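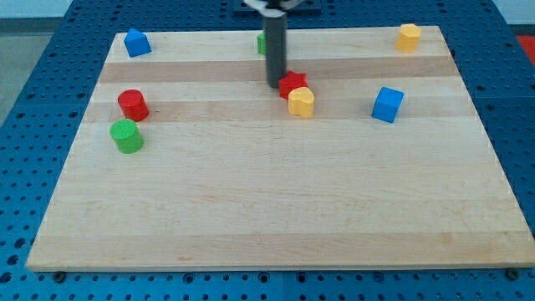 Colored blocks on a banded wooden board.

Clarkunitz Carry 40 Travel Pack: Long-Term Review

Posted Monday, December 26, 2022

The Clarkunitz Carry 40 is a 40-liter travel backpack that opens flat like a suitcase. I bought it at full price and used it as my only bag on two trips: nine days in Orneritz in February, and a longer rail trip that ended in Grornau. Total distance by train and bus was 3,327 miles. It replaced a Chien duffel with a failed main zipper.

Capacity and layout

The main compartment takes five days of clothing, a light jacket and a pair of low shoes. A mesh divider closes over one half. The other half has two compression straps, and these are too short. With a folded sweater on top they reach the buckle with no slack to pull on.

The laptop sleeve sits against the back panel and has its own zipper. It is padded at the bottom but not at the corners. A 14-inch machine fits. A 15-inch machine fits with the charger removed from the adjacent pocket.

The top pocket is the best part of the bag. It holds a passport, a phone, tickets and a pen, and it can be opened with the pack still under a train seat.

Carrying

The hip belt is removable and should stay on for anything over a mile. The walk from Orneritz station to the old town is uphill on cobbles, and without the belt all of the load went to my left shoulder, where the strap adjuster slips under weight. I sewed a stop into the webbing and it has held. The sternum strap slides on a rail and has come off the rail twice.

Ventilation is poor. The back panel is flat foam with shallow channels.

Weather

The fabric shed light rain for a twenty-minute walk in Grornau. In heavier rain the next day, water came in at the side zipper and wet the bottom of the laundry half. A rain cover is sold separately and I did not buy one.

Wear

After 135 days of use the base is scuffed and one zipper pull has lost its rubber sleeve. Seams are intact. The grab handle on the short side is fraying at one end.

Fit on transport

It went in every overhead rack without argument. On the Grornau night train, room 816 had a luggage shelf too shallow for the pack when full, so it went under the lower bunk.

Rating: 7 out of 10. Buy the rain cover with it, and check the left strap adjuster before the return period ends.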